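Why do drawers slide?

I have a drawer in my kitchen that sticks. You pull it, nothing happens, you pull it harder, and then it flies out all at once and the spoons jump in the air. I've had it for years and I still mutter at it every morning when I want a teaspoon. So I thought I'd find out how drawers work, and then I thought I might as well tell you, as you've probably opened one already today.

Start with the simplest bit. A drawer is a box with no lid. It has a bottom, two sides, a back and a front. The front is the part everyone sees, so it's usually the smartest piece, and on lots of drawers it's an extra board fixed on to the plain box behind. Pull one of yours out a little way and look at it from above. You may be able to see the two boards pressed together, like two slices of bread with nothing in between.

The big box that the drawers live in has a name too. Furniture makers call it the carcass, which I thought was a horrible word until my neighbour Valdemar Thorlacius told me it only means the body of the thing. He made cupboards in Skakstead for most of his life and he still can't walk past a chest of drawers without opening it.

Now for the sliding. When two things rub together, they grip each other a bit. That grip is called friction. Press your hands together hard and try to slide them – it's difficult, and they get warm. Now press them together gently and try again. Much easier! A drawer full of heavy things presses down hard on whatever is underneath it, so there's more friction and it's harder to pull. Empty it and it glides.

In old furniture the drawer just sits on strips of wood called runners. Wood sliding on wood is fine if both bits are smooth. Valdemar rubs a stub of candle along his, and the wax makes them slippery. I tried it on my spoon drawer (with a grown-up's permission, which in my case was my own) and it did help, for a week or so. 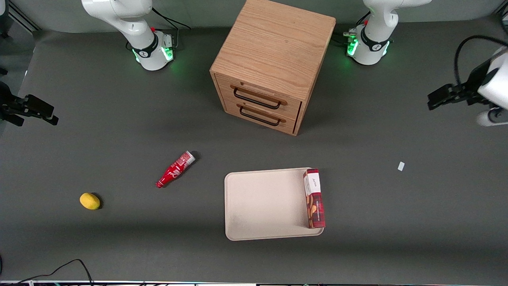 Why do some drawers have a handle that sticks out?

A handle that sticks out leaves a gap for your fingers to go behind, so you can hook them round and pull. One that's bent into a U shape is fixed at both ends, and your hand can go in the middle. That's the best place to pull from, as both sides of the drawer then come out together.

That last bit is important, so let me tell you what happens if you don't pull from the middle. Say you grab a wide drawer by one corner and tug. That corner comes forward but the other one stays behind. Now the drawer is crooked in its hole, and its sides jam against the walls. Pulling harder makes it jam tighter. Makers call this racking. The cure is to push it back in, get it straight, and start again. I wish I'd known that before I broke the knob off my gran's sewing table.

Newer drawers often have metal slides on the sides. One half is screwed to the drawer and the other half to the carcass, and between them there are little balls or wheels. Rolling is much easier than rubbing. Try pushing a heavy book across a table. Then put some round pencils underneath it, all lying the same way, and push again. The book trundles along as if it weighed hardly anything.

Wood has another trick that makes drawers awkward. It swells up when the air is damp and shrinks when the air is dry. Mine is always at its worst in October, when the washing is drying indoors and the windows steam up. A good maker leaves a tiny gap round every drawer so there's room for it to get fatter. Too small a gap and it sticks, too big and it rattles about.

Something to try at home

You'll need two empty matchboxes, some glue and two paper fasteners.

Glue the matchboxes one on top of the other, with the open ends facing the same way. Only put glue on the outside sleeves or your drawers will be stuck for ever. When it's dry, push a paper fastener through the front of each tray and open out the legs inside. Those are your handles. Now you've got a tiny chest of drawers!

Put some coins in the bottom one and leave the top one empty. Which is easier to pull? Then move a fastener from the middle to one side and see what that does.

Lutfa Jayawardena's class at Prulton made a whole street of these and painted them. One had a door number on every drawer, and another had a dead beetle in the top one, which I was asked to look at for quite a long time.

One last thing, about big chests of drawers. Don't open all the drawers at once and never climb on them. Open drawers put a lot of weight at the front, and the whole chest can tip over on top of you. Tall ones should be fixed to the wall with a strap or bracket, so ask a grown-up to check yours.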